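Refinishing the table, part two

I finished sanding in November, later than I had planned. The old varnish came off with 50 grit in most places, but the corners took another evening. I bought the discs at Plamora in Andley, a pack of 30, and used nearly all of them.

For the top I went with a water-based matte finish. Oil looks nicer on the first day, but it darkens over the years and I wanted to keep the wood pale. Three thin coats, 200 grit by hand between them – light pressure, just enough to knock down the bumps. I let each coat sit overnight with the window open a crack.

The legs I left alone. They have a few dents and I don't mind them. The drawer runner still sticks in damp weather, so I rubbed candle wax on it and that helps some.
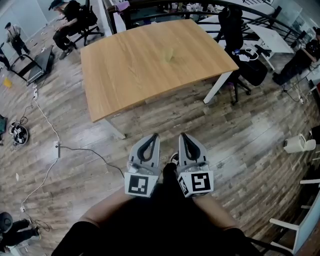

A reader who wrote in after part one thinks I should have stayed with oil, since a scratch can be fixed in one spot without redoing the whole top. Fair point. If this finish wears through by the sink side, I may try it on the bench first.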